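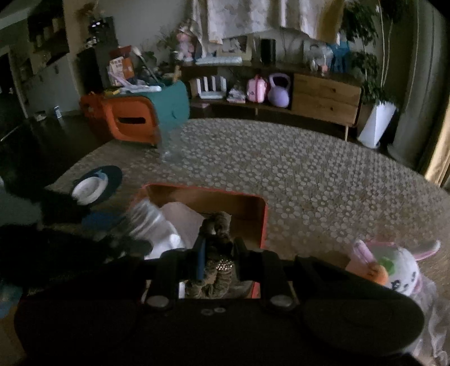 Photo: Leszek Kurek

Nellalia mailing list – household and small workshop machines
Subject: Re: Re: can they tidy a room yet?
From: Leszek Kurek
To: nellalia-discuss

Dear all,

Zbigniew asked a fair question last night and I promised him a proper answer instead of three short ones. I quote his message in full, as the archive is cutting the older part of this thread.

Zbigniew Żak wrote:

> Leszek, I read your report on the folding station at Górecki and I have nothing against it. It folds towels, good. But we started this thread in May with another question, which was whether a machine can do the chores in a normal flat where people live. I do not see that we are any closer.
>
> My daughter sent me the Ornonex film. You have all seen it, I think. The arm takes a cup from the table and puts it in the sink, then it takes a second cup. There is one table, there are two cups, and the light is the same as in a dentist's room. I live with two grandchildren for half of the week. On my table there has never been only two cups.
>
> So I ask you and the others directly. If I put in front of such a machine one box, the kind that comes by post, with things in bags inside and other things already out of it, would it unpack the box, keep what is to be kept and throw away what is to be thrown away? A child of six does this. If the answer is no, please say no. If it is "in five years", then please say who is going to pay for the five years.
>
> Also, is the Zunent price of 200 a month still true, or is this only for the workshops? I would not pay it for cups.
>
> Regards,
> Zbigniew

My short answer to the box is no. Now the longer one.

I think your box is a better test than most of the tests I see in papers, and I would like us to look at why. Take the thing which is between the fingers of the gripper in my photo. It is a piece of leopard-print fabric with small shiny stones on it, and a thin strap hangs from it. For a hand this is nothing. You pinch it, you lift it, and while it is going up you already know if it is heavy. For a machine the first difficulty is to decide where the thing ends. The fabric is bunched, the strap goes its own way, and the white cloth and the clear bag in the box behind it are also soft and also have no fixed shape. Most of the programs I have worked with would find the orange box very well. It has a colour and an edge. The clear bag they find on a good day, and what is a good day depends on the window.

Clear plastic deserves a paragraph of its own. I have been complaining of it on this list for so long that some of you probably skip it. A camera looks through the plastic and sees what is behind, or it sees a reflection and believes there is an object. The depth sensor gives a hole in the place where the bag is. If the bag has something in it, we want the machine to take the thing out. If the bag has nothing in it, we want it in the bin. From one side these two bags can look the same. A person solves it by squeezing. To squeeze and to understand what you felt is something the two-finger grippers do poorly, even the expensive ones with rubber pads that feel pressure.

And then there is your second part, the keeping and the throwing away. I had not thought enough of it before your message. A soft toy in a wrapper is to be kept and the wrapper is rubbish. A drinking bottle on the rug may be rubbish or may be somebody's water for the night. A cap lying upside down on the floor belongs on a hook, in a drawer, or exactly where it is, and you must know the family to say which. This is no longer a question of fingers. A machine with perfect hands would still have to ask, and if it asks me 19 times during one box I will do the box myself.

I want to be just to Górecki, though. What they have there is a small laundry for hotels, and the folding station is a Zunent product, rented. I was there for a whole shift. On plain white towels of one size it folded 105 in an hour, and the woman who feeds it told me she had no wish to return to doing it by hand. But look at what was arranged for it. The towels come from the dryer in one kind. She lays each one flat on the belt with a corner in the corner of a painted square. The lamp above is always on, also at noon. When a bathrobe comes by mistake, the station stops and she takes it off. So the machine does the chore, and a person does everything around the chore which makes the chore possible. On a shop floor this is a good bargain. The same towel comes all day.

In a flat the same towel never comes. I tried to write down what is different at home and I came to the following, without any order of importance.

There is no feeding place. Things lie where they were put down.

The surfaces are wrong. We like patterned rugs, patterned tables, curtains that move. I like them also. The camera does not.

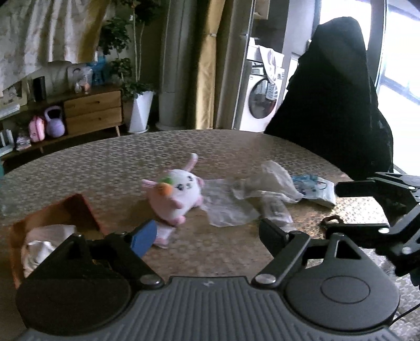
The objects are mixed by nature. A packet is under a bag, the bag is leaning on something soft, a cord of some sort is near to the place where you wished to put the finger. In a workshop we would call this a jam and somebody would clear it. In a flat it is the normal state of a table after a parcel was opened.

The machine must fit where we do. An arm which reaches the middle of a round table from one side must stand somewhere, and where it stands is usually a chair.

The last one is that at home there is no shift. My aunt's table is cleared 365 days in the year, at any hour, in between other things. It takes her a minute. A machine which needs to be brought, switched on, and given five minutes to look around has already lost this race, even when it makes no mistake.

Now to what I believe is possible already, so that Zbigniew does not say that I only brought bad news. I would accept today a machine for one single step: pick up a soft toy of a known size from a table and put it in a bin of a known place. I have seen this work many times. Soft toys are in fact kind to grippers. They forgive a bad angle, they do not break, they have ears and feet to hold by. I would also accept hard boxes, books lying alone, and bottles if they stand. I would not accept anything thin and flat, like a packet or a card. The fingers need to get under it, and a person does this by pushing it to the edge of the table first. It is a small trick and every child has it. There is work on teaching this to machines and I find it the most interesting work of all, more than the walking ones.

On the way of teaching I have a firm opinion, and not everybody here shares it. I think the useful method is that people do the chores themselves with a gripper in the hand, the same sort of fingers the machine will have, in rooms as they are. You notice at once how stupid two fingers are. I did an afternoon of this and my respect for the thumb is much greater. You take the toy, fine. You take the strap, and the fabric turns round and covers what you wanted to see. You want to hold the bag open and take something out, and you have only one gripper there, so you put the thing down again and think. These seconds of thinking are what the machine should learn from, and they are missing in the films of Ornonex, where all the thinking was done before the camera started. I don't say the film is false. I say it shows a table which was prepared.

About the money. The 200 a month from Zunent is for the workshop contract only, and it includes the visits of their technician. I wrote to them and asked for a home price. They answered politely that there is no home product. I take this answer as a more honest forecast than any we have written in this thread. Who pays for the five years I can't tell you. My guess is the laundries and the parcel sorting halls will pay for most of it without knowing, and the flats will get what is left over, which will be a gripper designed for towels.

I would like to propose the following to the list. Let us take Zbigniew's box as our common test. One open box from the post, with contents partly in plastic bags, at least one piece of clothing with a strap, one soft toy, some wrapping which is rubbish and some which is not. An ordinary table with a pattern on it, next to a window. No painted squares. The machine gets no list of the contents. We count only two things: how many times a person had to help, and what of value went in the bin. Time we do not measure in the first round, it would be cruel.

If somebody has access to an arm and a room where it is allowed to make a mess, please write to me off the list. I can bring the box. I would prefer not to do it at Górecki, they have been very patient with us already and the foreman likes his floor clean.

Two corrections to my report from before. The belt at the station is moved by a foot pedal, I wrote that it runs by itself. And the stop button is on the left side, so the drawing I attached was mirrored. Thank you to those who noticed.

Zbigniew, please ask your grandchildren how they decide what is rubbish. I mean it seriously. If they have a rule, I would like to have it in writing.

With best regards,
Leszek

--
Leszek Kurek
nellalia-discuss: to leave the list, send an empty message with the word "leave" in the subject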